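3.2 Stimulus Materials and Color Naming Procedure

The naming task used glazed tableware in place of printed color chips. Chips are easy to control, but they have no everyday use, and earlier pilot work at the Estport site showed that people tend to give longer and more hesitant names to a bare patch of color than to an object they might own. Plates were chosen because they are familiar, have one dominant surface color, and come in many shades with the same shape.

A total of 18 plates were bought from two suppliers, Drollberg and Wisus. Each plate was measured at its center and at three points along the rim. Plates whose rim and center readings differed by more than the preset limit were replaced. The final set covered light neutrals, pinks, blues, greens, and a group of shades on the border between blue and green. This last group was of most interest, as it is where speakers of American English disagree most often on a basic color term.

Participants saw the plates in sets of six on a plain wood surface. Wood was preferred to white or gray card because it is close to the background against which tableware is normally seen. Figure 2 shows one set, with a white plate, a light blue-gray plate, a dark teal-green plate, a salmon-pink plate, a medium blue plate, and a pale sage-green plate. 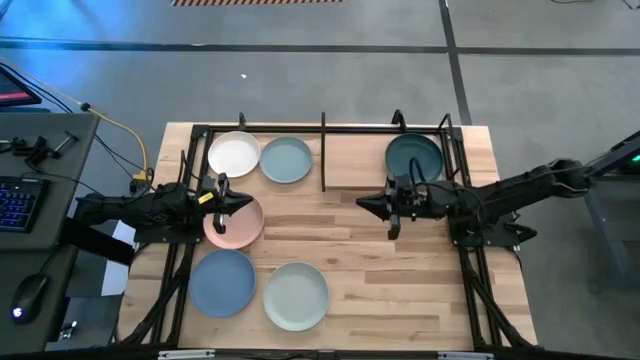
Figure 2. Plate set with two green shades and two blue shades of differing lightness.

3.3 Participants and Scoring

The sample consisted of 161 adults who had passed a standard color vision test. All were native speakers of English. Data from 19 further adults were left out, either because they did not finish the task or because they reported paid work in paint, print, or textiles.

Participants named each plate aloud in their own words and had no time limit. Answers were written down in full and then reduced to a head term and any modifiers. Under this rule, "pale sage green" was scored as the head term "green" with two modifiers, while "teal" was scored as a head term on its own. Spelling variants and plural forms were merged, which left 537 distinct names. Agreement for each plate was calculated as the share of participants who used the most common head term. Naming time was taken from the audio record, measured from the end of the prompt to the start of the first color word. Fillers and false starts were counted as part of the delay.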